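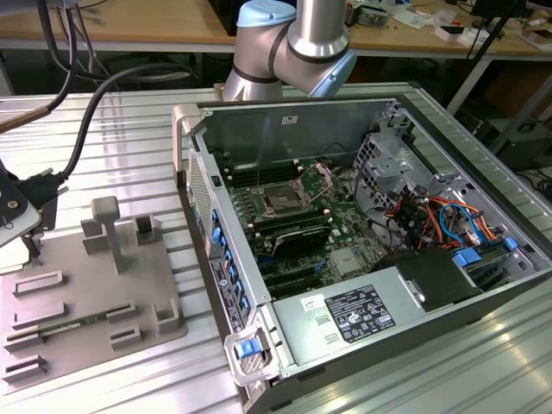

Cell 2, PC tower and parts plate

From: Azucena Olvera
To: teleop-users list
Subject: Re: Re: memory module task, hand guiding or remote?

Hermenegildo Ibarra wrote:

> We want to start on the memory module task in November and I need to
> know how you are recording it. Are you pushing the arm by hand or
> driving it from the leader arms? We tried hand guiding at Ocampo and
> the insertion part was poor, the operator's weight kept ending up in
> the force readings. Also, do you put the module in the same place on
> the plate each time?
>
> Hermenegildo

Hello Hermenegildo, all,

Remote control for everything now. We did begin with hand guiding and had the same trouble as you. It was fine for the big moves, from the plate over to the case, but for the last bit above the slot the person has both hands on the wrist and is leaning on it without meaning to. You can filter some of that out. Leopoldo spent most of a month on the filter and we still threw the recordings away.

With the leader arms the operator sits at the side and works from the camera views, and we don't let them stand up to look into the case. That sounds strict but if they use something the policy won't have, the demonstrations come out too confident and the policy copies the confidence.
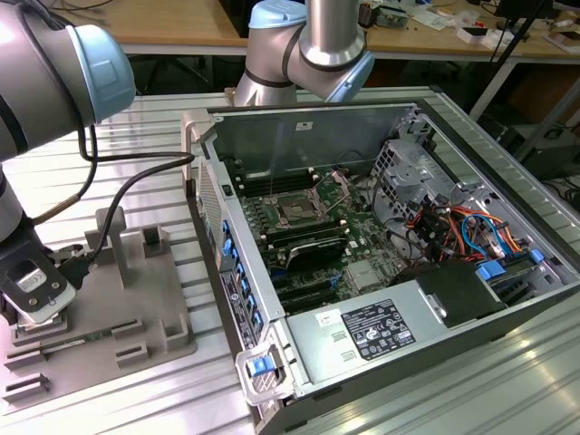
The current set is 355 demonstrations, of which we dropped 19. Most of the dropped ones were pauses. An operator stops to think, the arm sits still for a few seconds, and if you leave that in, the trained policy learns to sit still as well. We now tell people to decide on the route before they press the pedal, and if they lose their place they should end the recording and start again. Estrella trims the start and the end but she doesn't cut anything out of the middle, as the joins gave us jumps in velocity.

To your second question, no, we move the module. The settings I would pass on are these.

1. Keep the plate bolted where it is and change only how the module lies in it. If you move both you will need far more recordings than you expect. We do the plate positions as a separate set.

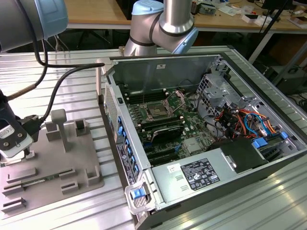 2. Scale the leader motion down near the board. We use a 3 to 1 reduction, switched by the pedal. Anything stronger and people get tired and start making quick corrections.

3. Write down who was driving. Jacinto closes the gripper early and fast, and Estrella waits until she is square to the part. Both are fine, but mixed without a label they gave us a policy that half closed and then opened again.

4. Rest the operator every half hour. The recordings late in a session are noticeably worse and it takes longer to check them than to make new ones.
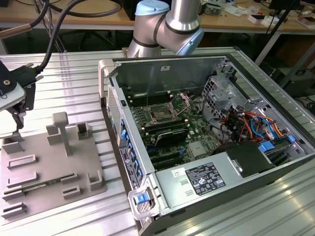 On grasping, the thing that made most difference was including awkward starts. At first we set the module down straight every time, and the policy was good at exactly that and hopeless otherwise. Now whoever resets the cell sets it down differently between recordings. A module lying diagonally in the long slot, for instance, means the operator has to turn the wrist before closing, and that turn needs to be in the data. Go slowly on it. If the fingers touch down on one end first the board tips, and you then have a recovery recording, which is useful but should go in its own folder.

We keep the same tower on its side throughout and leave the power supply and the cables in. I know the Wanavine people strip theirs to the bare board. It makes for an easier view, but we wanted the operators steering round the drive cage from the first day so that we didn't have to teach it again later.

I can't send the recordings themselves until Korner agree to it. The pedal mapping and the trimming script I can send now if you tell me which version of the Amanent logger you are on, because the time stamps changed between the last two.

One question back. Did you keep any of your hand guided runs, only the approach part? Jacinto wants to try them for pre-training and ours are gone.

Azucena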